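A Day Trip Over to Teriva

2 June 2020
By Cremilda Holanda

I have been going through my notes from last September, when I spent a week in Brorwood and took one day to cross over to Teriva. A few people asked how I did it without a car, so I am writing it down before I forget the details.

The bus is the 119. It leaves from the stop behind the market hall at Brorwood, and you buy the ticket from the driver. I paid 13 for the return. Small bills are best. The ride takes a little over an hour, most of it along the river, and the left side has the better view going out. We stopped once at the border and an officer walked down the aisle looking at passports. Mine got a quick glance and that was it.

Teriva is small enough to walk. I started at the tourist office and joined the morning tour, which was led by a man named Itsuki Sekiguchi. He kept a good pace and didn't try to be funny. There were six of us. We saw the old customs house, the covered market and the outside of the town hall, then went up to the fort. The climb is steep near the top and the stones are uneven, so wear real shoes.
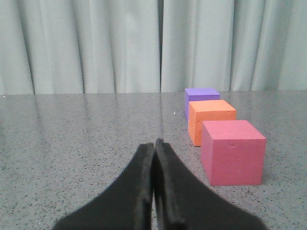
Two black fingers, closed.

Lunch was at Aydoğan, on the street that runs down from the fort to the water. I had the bean soup and a plate of grilled peppers. Toshiko Minami, who was on the same tour, ordered the trout and said it was better than the one at her hotel. Service was slow but I was in no hurry.

In the afternoon most people take the boat across Lake Hurus. I had meant to do that too, but the next one was not until four and my bus back left at five - too tight. I walked the lake path instead. It is flat, mostly gravel, and there are benches the whole way to the swimming beach. The water was still warm enough for people to be in it. I sat there for a while, ate a pear, and wrote postcards.

If I went again I would take the earlier bus, skip the customs house, and do the boat first. I would also stay a night. There is a guesthouse by the church with 29 on the door, and the garden looked nice from the road. I didn't ask about rooms.

The last bus to Brorwood goes at seven. It fills up, so get to the stop early if you want a seat.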